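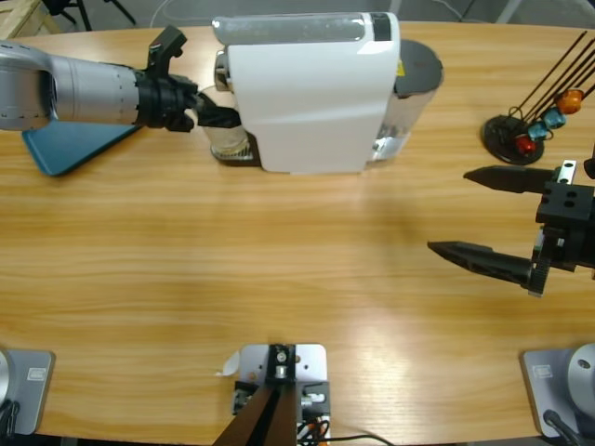

Csenge Erdős
Course instructor, Beverage Service Basics
Handout for Unit 2, revised 10/14/24

Coffee from a capsule machine

Welcome to the unit I look forward to all year! Some of you told me in March that a capsule machine is "just pushing a button." Fine, push the button. But a guest at Grevby's front lounge gets a glass, a tray, a bit of coffee smell and thirty seconds of your attention, and every one of those can be good.

Learn your machine first. Find the lever, the capsule slot, the spout, the drip tray and the water tank before you plug anything in. On most small machines the tank sits at the back and lifts straight up. Fill it with fresh cold water every morning, and never top up yesterday's water.

Then run one cycle with no capsule. It warms the spout and rinses out whatever sat in there overnight. I love this step, it's such a small thing and the first cup is so much better for it.

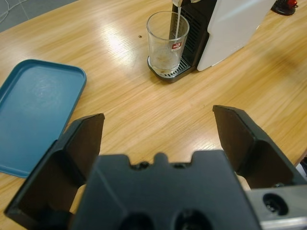

While the rinse runs, keep your hands away from the spout and use the time to set out your tray, spoon and napkin. Throw the rinse water away. It does not go back into the tank (Fiifi Ackah, you know why I'm writing this down).

Brewing, in order:
Lift the lever all the way.
Drop the capsule in, rim toward you on the Wunell, rim up on the Lindqvist.
Close the lever in one steady move. If it fights you, open it and look.
Put the glass under the spout, then press.
Wait for the last drips before you move the glass.

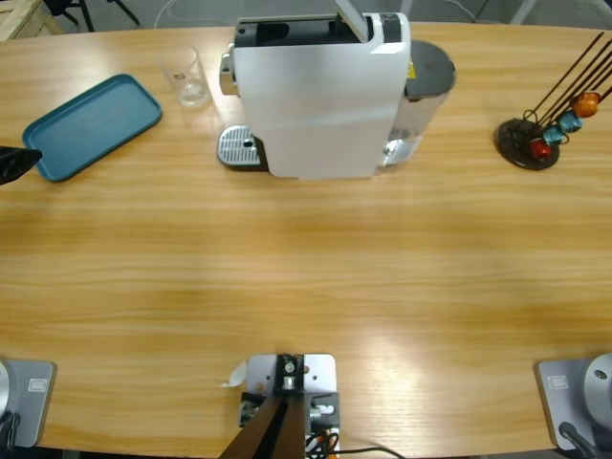 A word on glasses. We practice with clear ones so you can watch the coffee layer and the foam settle, and it's really beautiful the first time you see it. Use only glasses marked for hot drinks. Hold them low, by the base, and wipe the outside before serving.

Capsule stands belong within reach of the machine, with the colors mixed so guests can choose. Learn what each color means for the brand you're pouring! 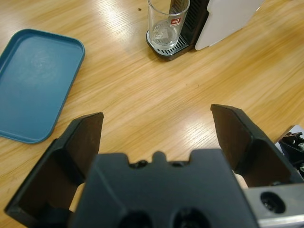
Trays get less love than they deserve. Carry yours flat, with the glass near the middle and the spoon to the right. Rounded corners and a raised rim, like on our teal-blue one, are good to have when you're threading between chairs. Faint circular scuffs on the flat part are no reason to retire a tray, but stickiness is, so wash and dry it after every round.

For next time: read pages 19 to 22 and bring one question about descaling. Borghild Dahlgren will take the practice groups.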